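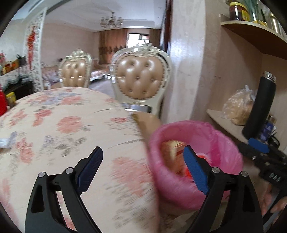
The box went in the trash before lunch.

Figueroa Street Laundry, Part 6
posted Thu 7 May

My aunt Lungile left me her half of a laundromat, and the other half belonged to a man named Bheki Mahlangu, who had not spoken to her in eleven years except through notes taped to the change machine.

I found the notes in her kitchen drawer, all of them. She'd kept his, and I guess he'd kept hers. WHO MOVED THE BENCH. That was one. THE BENCH WAS ALWAYS THERE, L. And then a long one, front and back, on the subject of dryer 6, which I read standing up with my coat on and then read again sitting down.

So I drove out to Kurness in January with two suitcases and the heater stuck on my feet. I figured I'd sign whatever needed signing and be home by the weekend. I had a job then, sort of. I was answering emails for a company called Pridirix that sold software to dentists, and my boss, Sipho Hendricks, had told me to take all the time I needed in a voice that meant Tuesday.

The laundromat was smaller than I remembered and a lot warmer. Bheki was behind the counter doing a word search. He was older than his handwriting, if that makes sense. I'd been picturing a big man with a neck.

"You're the niece," he said.

"I'm Anathi."

"You have her chin." He went back to the word search. Then, without looking up, "Do you have opinions about the bench?"

I said I didn't even know which bench. There was only one bench. It was under the window, bolted to the floor, and I mean BOLTED – she'd used the kind of hardware you'd use on a boat.

"Good," he said. "Don't get any."

I stayed that first week in her apartment upstairs, where everything smelled like her hand cream and the floor hummed until ten at night. I'd lie there and feel the spin cycles come up through the mattress. You'd think it would keep a person awake, but I slept like I hadn't slept since college. I emailed Sipho and asked for another week, and he sent back a thumbs-up, just the thumb, and I knew that was pretty much the end of me and the dentists.

Here's what I learned to do: empty the lint traps, unjam the quarters, tell people no, we don't sell bleach, and yes, the sign does say bleach. I learned that a lady called Unathi Van Wyk came in every morning with one towel. One! She'd wash it and dry it and fold it in thirds and leave, and she always took dryer 6.

"What's wrong with dryer 6?" I asked Bheki. I'd been working up to it.

"Who says something's wrong with it?"

"You did. You wrote two pages."

He put the pencil down. It was raining and we only had the one customer, a kid asleep against the soap dispenser, so I guess he decided there was time.

"It doesn't take money," he said. "The coin slide's been broken since before you could drive. You push the button and it goes. I wanted it fixed. I had the part ordered, from Ekau, they make the slides. It was 56 dollars. And your aunt sent it back. She wrote RETURN on my box and walked it to the post office. So I ordered it again, and she sent it back again, and then I moved the bench."

"Why the bench?"

"Because she liked it by the dryers, and I was mad." He rubbed his nose. "She moved it back to the window. I don't know why the window. She said it was always there. It was never there."

I went and sat on it. You could see the whole street from that bench, the bus stop and the bakery and the bottom of the hill where the Van Wyks' building is. You could also see, if you turned your head a little, the round door of number 6 with the towel going around in it.

I didn't say anything about that. Bheki had gone back to his word search anyway.

That night I got into the hall closet, finally, and behind the vacuum there was a carton with his name on it and RETURN in her big block letters. It had never been mailed. I don't know about the other one, maybe she really did send that one. I opened it on the kitchen table and there was the coin slide, still in its little bag, shiny as anything, with the bill folded underneath.

In the morning I brought it down and set it on the counter between us. He looked at it for a good long while. I made coffee. The first bus went by with its lights on, and then Unathi Van Wyk came in, shaking out her umbrella, with the towel over her arm.

"Morning," she said. "Is my dryer free?"

Bheki took the slide off the counter and put it in his shirt pocket, where it stuck out like a comb.

"All yours," he said.

He let me throw the box away. Then he asked me for a seven-letter word for stubborn, and I told him word searches don't work like that, and he said this was a different book.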